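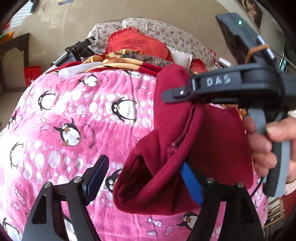

4 min read

Folding on a Soft Surface: What a Bed Does to a Jumper

Student project report, Textiles in the Home module, Nerkance College

Share 38

Most folding guides assume a table. Ours did too, right up until we tried following one at home and discovered that the only clear flat space big enough for a long-sleeved top was the bed. So that became the project! We wanted to find out how well ordinary folding methods survive on top of a quilt, with pillows, throws and scarves in the way, and whether we could write a set of instructions that somebody in a small bedroom could really use.

We worked in pairs and kept to two methods the whole way through. The first was the Dudby fold, taught in our first-year practical: sleeves straight in across the back, sides to the middle, then up from the hem in thirds. The second was one we put together ourselves and called Hirkadari, after the street where half of us live. It starts with the top folded in half lengthways, sleeves on top of each other, and finishes with a loose roll. Each method was tried 10 times on a table in the textiles room and then again on beds at home, and we wrote notes after every attempt.

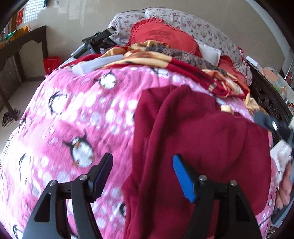
Fleece was the fabric we learned most from. Cotton shirts crease sharply and stay where you put them, so a slightly wonky fold still looks respectable, but fleece is springy and thick and wants to open out again. On a bed it also grips whatever is underneath. With the dark red one bunched up on the penguin quilt, the long fold down its middle was a good example of what we started calling a false centre — a line that looks like the natural place to fold and is nowhere near halfway. If you begin from a false centre, one side ends up wider than the other and the sleeves never match. Our advice is to shake the whole thing out and ignore any line that's already there. It takes a moment and saves a lot of fiddling.

We also had a long (and very enjoyable) argument over which way up a garment should go. The Dudby sheet says face down. On a table that works beautifully, because you can slide a hand under the fabric and turn it. On a quilt the hand sinks, the cover comes up with it, and you end up half folding the bedding as well. Face up was easier for almost everyone. You can see the neckline, you can find the label at the back of the collar, and those two together tell you where the middle is far more reliably than the hem does.

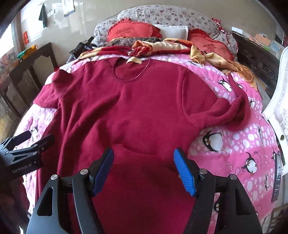 Reading time for this section: 2 minutes

Laying out

This stage turned out to matter more than the folding itself, which surprised us. A top that looks flat on a bed often isn't. The shoulders can be lovely and smooth while one sleeve is still bent with its cuff curled over, as the right one is on the red fleece, and that bit of bunching travels into every fold you make afterwards. We now do the layout in a fixed order: collar, shoulders, sleeves, hem. Pull each cuff gently outwards until the seam stops wriggling, and don't press down hard, or the quilt will puff up somewhere else.

Patterned bedding was a bonus we hadn't planned for. Dots and repeating pictures give you something to line a sleeve up against, a bit like the grid on a cutting mat. On a plain sheet our folds were noticeably less even. We'd love to test this properly with stripes.

Space

Beds collect things. We began by clearing everything off before each attempt, but it felt like cheating, as no one at home does that just to fold one jumper. In the later rounds we pushed blankets and cushions up towards the pillows and used whatever was left.

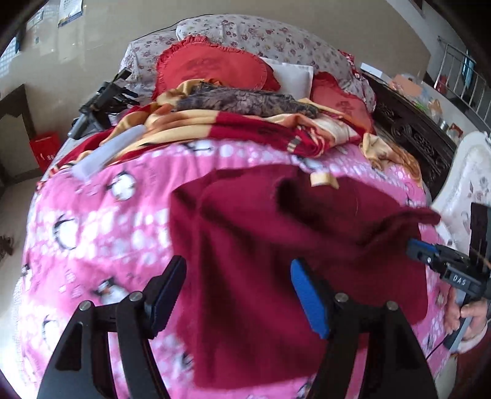 The Hirkadari roll did best under those conditions, as it needs only half the width once the first fold is made. It isn't as neat, and on a shelf it looks rather like a sausage, but it went into a drawer happily and came out with fewer hard creases. Dudby was still the clear favourite for stacking.

Neither method coped well when the fabric had already slumped into a heap halfway through. We tried rescuing a few from that point and it was nearly always quicker to start again from the collar.

For the display in July we're making a one-page card with both methods drawn out side by side, using the Kołodziej drawing template from the design room. The fleece version gets its own corner with the false centre marked in red. If there's time, we'd like to add a hooded top, which defeated every one of us.

2 comments

Search this site Type a keyword Go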